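The Dish Soap Job

My aunt Consuelo Quispe ran the back kitchen at the Candstead for 36 years, and when I told her I'd taken a job teaching machines to do chores she laughed so hard she had to put the phone down on the counter. I could hear the faucet going. Then she picked it back up and said, "Can it do a roasting pan?"

I said it couldn't do a roasting pan.

"Can it do a cup?"

I said we were working up to the cup.

This was in November, my second week at Plomholm, and I was still at the stage where I told everybody everything. I'd been hired by Sandra Ackroyd, who used to run the floor at a grocery warehouse and still walked like she had a pallet jack behind her. She gave me a pair of grippers, one for each hand, and told me to forget I had fingers. You hold the thing, you squeeze, the thing squeezes. Whatever you do, the machine gets to study later. So do it nice, she said, and do it the same, except also do it different every time. I wrote that down and I still don't know what it means.

I thought I'd be good at it! I've been picking stuff up my whole life. But the first morning I knocked over a bottle 17 times (Reece Parsons was keeping score on the back of a parking ticket) and by lunch my wrists felt like I'd been wringing out bath towels. You don't notice how much of picking up a bottle is done by the skin. Your fingertips feel it start to tip and they fix it, and you never hear about it. Take the fingertips away and you're a guy on stilts trying to tie his shoes.

"You're strangling it," Reece said.

"It's slippery."

"It's soap. It's allowed to be slippery."

So I told my aunt all this on the phone and she got quiet, the way she does when she's about to be interested against her will. She wanted to know who put the dishes away after. I said there weren't dishes yet, just the bottle and a few boxes. She wanted to know who wiped the table. I said I did. She wanted to know what the machine did while I wiped the table, and I had to admit that it didn't do anything, it sort of waited.

"I had a boy like that," she said. "Two summers."

She came to visit in the spring. I hadn't planned on it – she just got on the bus from Stiltthorpe with a purse and a bag of rolls, and Sandra, who doesn't let anybody in, let her in. My aunt stood there in her good coat and looked over all the cables on the floor. I could tell she wanted a broom. Then she held out both hands for the grippers, like somebody asking to hold the baby.

She got the bottle on the second try. Picked it up, tilted it, gave it a little shake, set it down. Reece put his pen away.

"It's a bad hand," she said, giving them back. "But I've worked with bad hands. You go slower and you don't let it see you're worried."

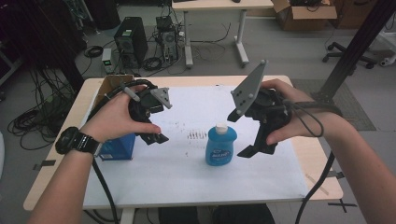
On the way back to the bus she asked me how long before one of them could do her old job, the whole thing, pans and all. I said Sandra figured years and Reece figured never. She asked what I figured. I said I figured it would get the cup pretty soon, and then it would be stuck on the roasting pan for a long, long time.

"Everybody gets stuck on the roasting pan," she said, and gave me the last of the rolls.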